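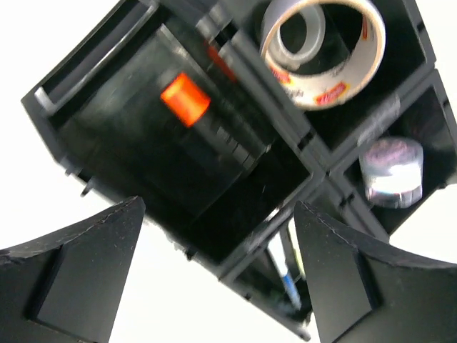 Desk tidy task, demo notes
January 29, 2019

Goal for this block: get enough clean hand-driven demos of the "put it all away" task that we can retrain before the Flustwood visit in February. Task is the same as last time. Pens, marker, tape and the small stuff go from the table into the black organizer, one item per grasp, any order the operator likes. Organizer stays on the table and doesn't get straightened between episodes unless it ends up out of reach.

Rig is the Teltus arm with the leader handle on the left bench. Operator watches the wrist view on the monitor and is not supposed to look over at the table. I broke that rule a few times early on and it shows. The approaches are smoother but the wrist view has nothing useful in it for the first second or so, and the policy only gets the wrist view. Marked those episodes as "peek" in the log. Leave them out of the training set for now. 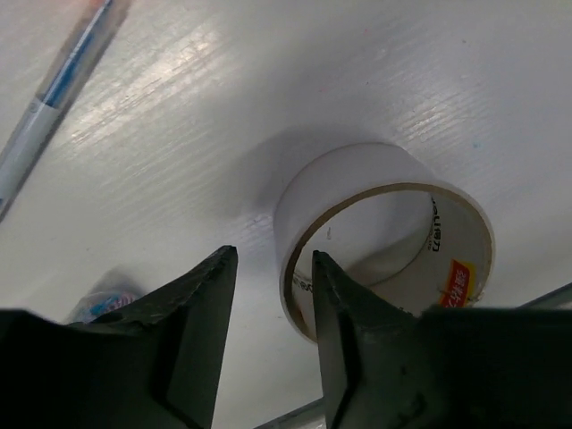

Tape is still the slowest item. When the roll sits with its hole facing up there are two ways to take it: both fingers around the outside, or one finger in the hole and pinch the wall. The outside grasp needs the fingers nearly full open and leaves very little room for error. Pinching the wall works from more angles, but then the roll has to be turned to stand up in its compartment, and with the leader handle that means a wrist move most people have to do in two bites. I would like us to pick one. Mixed demos are what gave us the dithering in the last model, where it hovered over the roll and closed on nothing.

For now: wall pinch, right finger inside, always. If the roll is too close to the organizer to do that, nudge it out first and keep recording. The nudge is part of the demo.

Swapped the handle spring for the softer one from the Vahidi kit. Less tired after an hour, but the trigger now has some slack at the start of travel. Need to redo the open/close mapping so the first part of the pull isn't wasted. Until then, rest a finger on the trigger before starting.
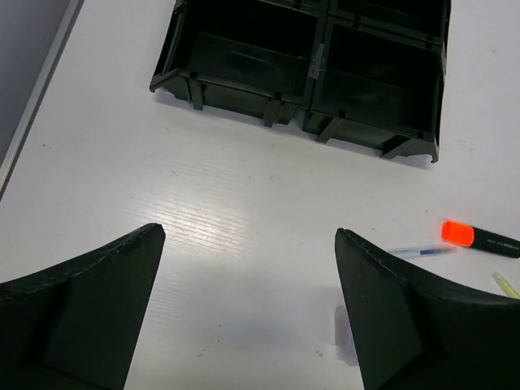
Firndale Robotics Workshop – Teaching and Teleoperation Group

Episode count on disk is 763 including the old ones. After dropping peeks, timeouts and the batch with the bad clock, 558 are usable. Target is 700. At the current rate that is a couple more sessions if nobody touches the camera mount.

Layout rules for whoever drives next:

Scatter the loose items by hand and don't arrange them. We have too many episodes where the pens are neatly parallel.
Move the organizer a little and turn it a little every 7 episodes.
Leave some items already in their compartments on some runs. The model should see a half-full organizer too.
Start pose is fingers open, above the table, nothing held. Wait for the beep before moving.
If you drop something, pick it up again and carry on. Only scrap the episode if the item leaves the table.

The glare on the tabletop is still a nuisance. It moves with the wrist, and a white pen lying in the bright band is hard to pick out on the monitor. Tried turning the exposure down, but then the inside of the organizer goes solid black and you can't tell where the dividers are. Put it back. A blind on the window side might be enough.
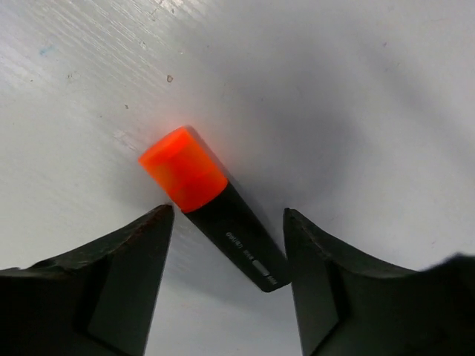
Marker grasps are the good part. The orange cap is easy to find on the monitor, and operators line up on it without being told. One thing to watch is that people tend to drive toward the cap and grab there, which makes the barrel swing when the item is lifted. Grab at the middle of the barrel, with the fingers square to it. If the marker is lying at an angle, turn the wrist before going down, while there is still clearance. Turning late drags a fingertip along the table – the scuffs on the surface are enough already.

Placing: lower until the end of the marker is below the rim of the big compartment, then open. Don't fling it in from above. Open slowly, back straight up, pause, next item.

Replay check: ran a handful of recorded demos back open loop with the items put in their starting spots by eye. Marker fine. Pens mostly fine. Tape missed by a finger width, same direction each time, which makes me suspect the wrist offset and not the demos. Measure that before recording anything else.

To do
Trigger mapping
Wrist offset
Blind or some cardboard for the window side
Relabel old tape episodes by grasp type
Copy the log to the shared drive, the one on the bench machine is the only current one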